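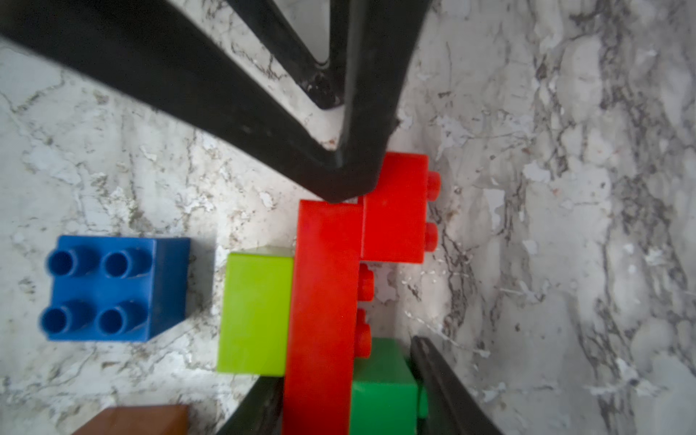

Red toy blocks on the marble-patterned top.

Notebook — June, 9:40 p.m.

Lyric session for "Zestcombe," take 2 of the words. The chorus finally sings! I'd been cramming 12 syllables into the second line and running out of breath every time (Patricio Palma kept saying so, and I kept ignoring him). Cut it to seven, let the last vowel hang over the bar, and wow, what a difference.

Keeping for now:

Oh, Zestcombe, leave the porch light low
I've a long way yet to go 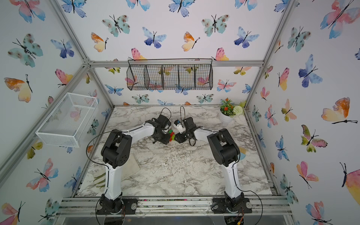 Verse two is still a mess. "River" and "never" is a lazy rhyme but it sits so well on the falling melody that I want to hear it loud before I throw it out. Bridge: try humming the first half — no words at all — then come in on "morning."

Lương has the rough mix. Ask for the vocal up a touch, and the tempo back where it was at bar 27.

Print this entry | E-mail this entry

Comments

Ravico: Keep river/never! I've been singing it all day.

Patricio Palma: Seven syllables. Thank you. My lungs thank you.

Cullov: Could the hum come back at the very end, under the last line?

Recent entries
Rhymes I keep reusing
Bridge ideas, first batch
Humming into the phone, part 2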